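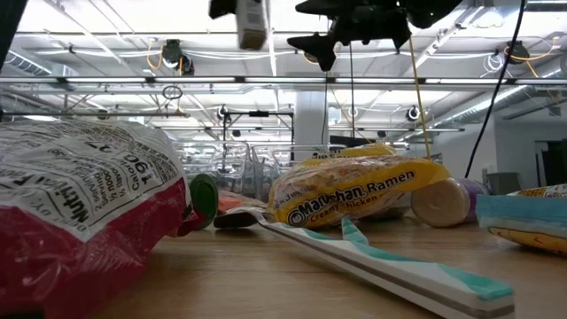

Wimura to Supply 500 Starter Boxes to Skarnilstead Households in August

SKARNILSTEAD, Sunday, July 30, 2023. Wimura, the household supply service for Skarnilstead and the surrounding townships, announced today that it will hand out 500 starter boxes of shelf-stable food and everyday goods during August. Sorting of donated items has begun at the Berchtold Building, and the first boxes will be ready for pickup in the opening week of the month.

The starter box is intended for people who have just moved into a room or apartment and have little or nothing in the cupboard. Students arriving ahead of the fall term, families leaving temporary housing and workers taking up seasonal jobs may all apply. Each box is meant to cover the first days in a new home, before a regular grocery trip can be made.

Wimura last offered the boxes in the spring, when 353 were collected. Requests were higher than the supply, and several applicants were placed on a waiting list that carried over into the summer. Those applicants will be served first in August and do not need to submit a new form.

"People tend to think of a move in terms of beds and chairs," said Flurina Hämmerli, director of household programs at Wimura. "What we hear at the counter is different. They got the keys at six in the evening, the store was closed or the bus had stopped running, and there was no supper and no toothbrush. Most of what they needed that night would have fit in one box."

What Goes Into a Box

Every box will hold a mix of quick meals, snacks and personal care goods. Instant noodles remain the most requested food item. They keep well, they weigh very little, and they can be made with a single pot or a kettle. Snacks, canned goods and dry staples will be added as donations allow. On the household side, toothbrushes, soap, paper goods and basic kitchen utensils are included when they are in stock.

The contents will differ from one box to the next. Wimura does not remove brand-name goods or repackage them, and all food is given out in its original wrapper so that the ingredients and nutrition facts can be read by the person who will be eating it. Applicants may note allergies and dietary needs on the request form. Boxes without pork, without nuts and without dairy will be put together separately and marked on the lid.

During the spring drive, residents and local businesses gave 3,184 items. Wimura expects to need a larger number for August and is asking in particular for single-serving meals, which ran short in April.

Sorting at the Berchtold Building

Donated goods are unpacked onto tables on the ground floor of the Berchtold Building, where food and household items are looked over together before being divided. Packages are checked for tears, open seams and dates. Food that has passed its date is set aside and does not go into a box. Toothbrushes and other personal care items are accepted only if they are new.

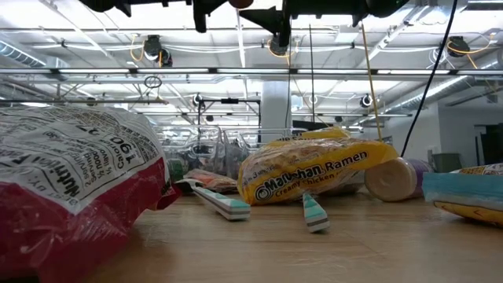
Packets of Maruchan Ramen among other goods on the sorting table, with wire baskets in the background.

After checking, goods are grouped by type and boxes are filled from a printed list. A second person goes over each finished box against the same list, signs the sheet and tapes it inside the lid. The step was added after the spring drive, when a small number of boxes went out with no main meal in them. Wimura replaced those boxes within the week and apologizes again to the households affected.

The sorting area will be open to donors who would like to see how their gifts are handled. Visits can be arranged through the front office and are limited to small groups. Visitors are asked to leave bags and coats in the entry hall.

Support From Grisia

The August program is paid for in part by a grant from Grisia, the regional housing fund. The grant covers cartons, tape, printing and van costs, along with the purchase of items that are rarely donated, such as dish soap and can openers. It does not pay for staff time. Grisia has supported Wimura's household programs for three years, and in that period 1,101 households have received goods of one kind or another through the service.

"The fund asked us a fair question, which was how many of these boxes are opened and used up," Hämmerli said. "We are putting a short reply card in each one this time. It asks what was eaten first and what was left over. We would like to stop packing things that sit on a shelf for a year."

Results from the reply cards will be shared with Grisia in the fall and posted on the notice board at the Berchtold Building.

How to Request a Box

Residents of Skarnilstead and the surrounding townships may request a starter box by filling out a one-page form at the Wimura front office. Applicants must show a lease, a letter from a landlord or a school housing notice dated within the past two months. Proof of income is not required. One box is available per household.

Pickup is by appointment at the side entrance of the Berchtold Building. A finished box can be carried by one adult, and bags are available for those traveling by bus. Home delivery can be arranged for residents who are unable to come in person, within Skarnilstead town limits only.

How to Donate

Donations may be left at the Berchtold Building during regular office hours. Wimura is seeking the following through the end of August:

Instant noodles, soups and other quick meals
Individually wrapped snacks
New toothbrushes and toothpaste
Paper towels, toilet paper and tissues
Kitchen utensils, new or in good condition
Dish soap and sponges

Wimura cannot accept glass jars, homemade food, frozen goods, medicine or opened packages. Businesses planning to give full cases are asked to call ahead so that space can be cleared.

About Wimura

Wimura is a nonprofit household supply service based in Skarnilstead. It provides food, furniture and basic home goods to residents who are setting up or rebuilding a household. The service operates from the Berchtold Building and is funded by private gifts and regional grants.

Media Contact

Flurina Hämmerli
Director of Household Programs
Wimura, Berchtold Building, Skarnilstead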